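Lewis你好：

二月的进展报告来啦，比上次说好的晚了几天，先跟你说声抱歉。表格那部分Maeve已经单独发给你们财务了，这封就按你说的“像写信一样写”，我就不客气地啰嗦了。

先说大事：Darska活动室的整理收纳项目，架子这一块基本到位了，布置也差不多了，剩下的主要是储物间和标签。你上次来的时候站在门口说“这里能坐人吗”，我一直记着呢！现在能坐了，桌子能用了，过道也能走了，推着婴儿车从门口到水池边一路不用拐弯。

这个月我们先做的是清东西。你可能想象不到一个活动室能攒下多少纸盒。Siobhán Fahy带着两个人花了四个下午，把三个柜子全部掏空，摊在地上分成留、送、扔几堆。留下来的小物件登记下来一共1000多件，包括剪刀、胶棒、印章、棋子、扣子、缺了盖的水彩笔（水彩笔后来又扔掉一大批，登记表上还没改过来，月底我会让她更新）。送出去的那一堆主要是旧绘本和两套拼图，给了Madigan那边的社区托班，他们自己开车来拉的，没花我们一分钱运费。

掏柜子的时候也出了点岔子。最靠里的那个柜子背板受潮了，一拉就掉下来一块，后面的墙皮也跟着起了泡。Siobhán Quinlan找人来看过，说是水管早年渗过，现在管子没事，墙面铲掉重刷就行。这笔钱原来预算里没有，我从布置费里先挪了一点，明细在Maeve那张表的最后一行，你看一下同不同意这样处理。要是不行，我们再想别的办法，年底前补回来也可以。

然后是采购。第一批分格架从Gomell订的，一共13个，到货的时候有一个裂了角，他们换得倒挺快，第三天就送来了新的。我原来担心塑料的太轻，小朋友一碰就倒，结果装上盒子以后还挺稳。我们试过几种放法：平着摞、斜着插、立着放。平着摞最省地方，可是要拿最底下那个就得把上面的全搬开，大家用两次就乱了。立着放占的桌面多一点，但是一眼就看得到正面的字，拿了以后空着的格子也在那儿提醒你要放回去。所以现在定下来统一立着放，盒子有字的一面朝外。这一条我已经写进使用说明的第一页了。

Fladier那批带盖的大收纳箱我没有买。样品我们借来用了一个星期，盖子太紧，好几位年纪大的学员打不开，Siobhán Ó Riain自己开的时候还劈了指甲。省下来的钱我想留给储物间做搁板，后面会细说。

人的方面，这个月来参加整理课的一共101人次，比一月多不少。课还是老样子，前半段讲一点点，后半段动手。大家最喜欢的是“一张桌子”那个练习：给你一张桌子、一个架子、几样东西，你来决定什么东西放哪儿，放完了换另一个人来找。听起来很简单对吧？有一次一位学员把自己放的东西都找不着了，整个屋子笑了好久。我自己也输过，输给一个九岁的小姑娘，她说我把常用的放得太远了。她说得对，我后来把那条也加进讲义里了。

这个练习也让我们改了不少东西。比如以前我们把架子贴着墙放，觉得整齐，可是人坐在桌子对面的时候根本够不着。现在架子直接放在桌面上，前面留出一块空地方做事。包也是个问题，大家一进来就把包往桌上一扔，桌子马上少了一半。我们在门边装了挂钩，用的人有，不用的人也不少，我自己也常常忘。三月打算在每张桌子的侧面再加两个，近一点，手一伸就挂上了，应该会好些。

布置这一块要多说几句，因为你们资助里有一项写的就是“改善空间观感”。后墙原来什么样你是知道的，补过好几次，颜色深深浅浅。重新粉刷整面墙的报价超过了我们能用的数，所以我们用了一块黑布做背景，上沿拿小黑夹子夹住，前后不到一个小时就弄好了。好处是随时能摘下来。坏处嘛，布一挂就有褶子，我已经跟Siobhán Fahy说好了，下次挂之前先熨一遍，她说她家有个大的熨衣板可以搬来。

布上面是彩色的泡沫字，上面一排是Fast，下面一排是UMI，下面的字更大，每个字都镶了一圈白边。挂字花的时间比挂布多多了！高一点低一点，左一点右一点，每个人站的地方不一样，看出来的都不一样。最后是让Maeve退到门口，她说行就算行。颜色一上去，屋子马上就活了，有位老学员进来转了一圈，问我们是不是换了地方。我觉得这句话比我写什么观感评估都管用，不过评估我还是会写的，你放心。 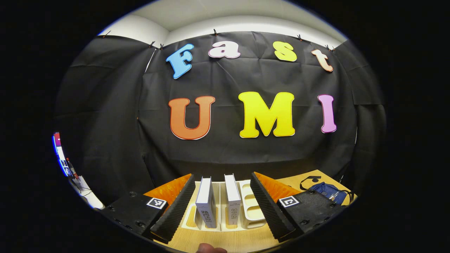

再说说储物间。搁板还没动工，原因是量出来的尺寸跟图纸对不上，墙的一头比另一头窄一点点，买现成的板子装不进去。Siobhán Quinlan问了两家木工，一家肯上门来裁，报价3000，包安装；另一家便宜些，但是要我们自己把板子运过去再运回来，我算了一下租车的钱，便宜不了多少，还得搭上两个人的一整天。我倾向于第一家。Fladier那边没花的钱加上布置剩下的，差不多能盖住，不够的部分我们从课程的材料费里匀，不需要你们追加。只是科目之间要调，得你点头才行，麻烦你看到以后回我一句，木工那边的档期留到月底。

标签也还没做完。最早我们用手写的，好看是好看，可是每个人写字不一样，“胶带”“胶布”“胶纸”贴了三种，结果同一样东西放在三个地方。现在改成统一打印，名字先列一张总表，谁要加新的名字就先查表。总表做到一半了，Siobhán Ó Riain在弄，她比我有耐心得多。字号也调大了，上次那版坐在桌子另一头看不清。

下个月的打算，我大致说一下：先把墙皮铲掉的那一块刷好，再等木工来装搁板，装完了把箱子里暂存的东西一样一样放进去，标签跟着贴。课照常上，不停。有一节想试着放到晚上七点开始，因为好几个人说下班赶不过来。如果晚上的课来的人多，四月就固定下来，到时候可能要多付一点值班的补贴，我会提前跟你讲，不会先斩后奏。

还有一件小事，你上次问能不能安排你们那边的同事来看看，随时都可以，下午来最好，上午屋里人多，桌子都占着。来之前跟Maeve说一声就行，她管着钥匙。要是愿意留下来玩一局“一张桌子”，我们也很欢迎，输了不许生气啊！

登记表的更新版和木工的两份报价，我月底一起发给你。

祝好，茶给你备着。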